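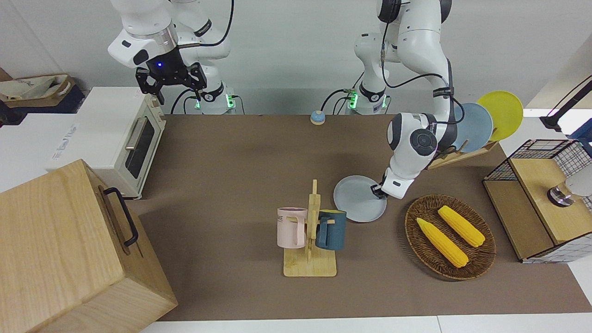

Fig. 1. A toaster oven on a long brown tabletop.

Household Energy, Unit 3: Watts, Hours and the Bill
Instructor: Lucrezia Testa
Notes for January 8, 2018

Last time we got as far as the difference between power and energy, and half the room left looking betrayed. Let's try again with dinner.

Power is how fast a thing uses electricity. It is measured in watts. Energy is how much it used by the time you remembered to turn it off. Your bill is for energy, in kilowatt-hours, and a kilowatt is 1,000 watts. The formula for the whole unit is:

watts x hours / 1,000 = kilowatt-hours

Write it inside the cover of your notebook. You will be asked for it in May, when you will claim never to have seen it.

Worked problem
An oven draws 2,000 watts and runs for half an hour. 2,000 x 0.5 / 1,000 = 1 kWh. People get this wrong by leaving the time in minutes, which gives 60 kWh and a very expensive potato.

The number on the label is the most the appliance draws while it is heating. A thermostat switches the heater off when the oven is hot enough and on again when it cools. Over a long bake the real figure comes out lower than the formula says. For toast, where the heater hardly gets a rest, the label is close enough.

Small oven or big oven?
A small oven has less air and less metal to warm up, so for one portion it usually wins. For a tray of lasagna meant for eight it loses, mostly by not fitting the lasagna. Preheating a full-size oven to warm one roll is the kitchen version of hiring a bus to mail a letter.

The Flestedmont bill
Everyone should have a copy of the sample bill from Flestedmont. It shows 317 kWh for the month. The household swears the culprit is the kettle. A kettle is a show-off: high watts, lots of noise, done in minutes. Now look at the old freezer in the garage, which hums along modestly all day and all night and appears nowhere in their list of suspects. Hours matter as much as watts.

Standby
Clocks, little lights, chargers with nothing on them. Each draws very little, all the time. A set-top box that idles at 17 watts uses 0.408 kWh a day. Work out the month yourselves, using 30 days, and compare it with the bill.

For next time
Read the Skilta handout, both sides. The second side exists, whatever last year's group told you.
Pick three appliances at home, copy the watts from the labels, and estimate hours of use per week. Guesses are fine if you mark them as guesses.
Anyone in the Grarstead section who still has my plug-in meter: it belongs in the cabinet in the Lau building. I don't need the story.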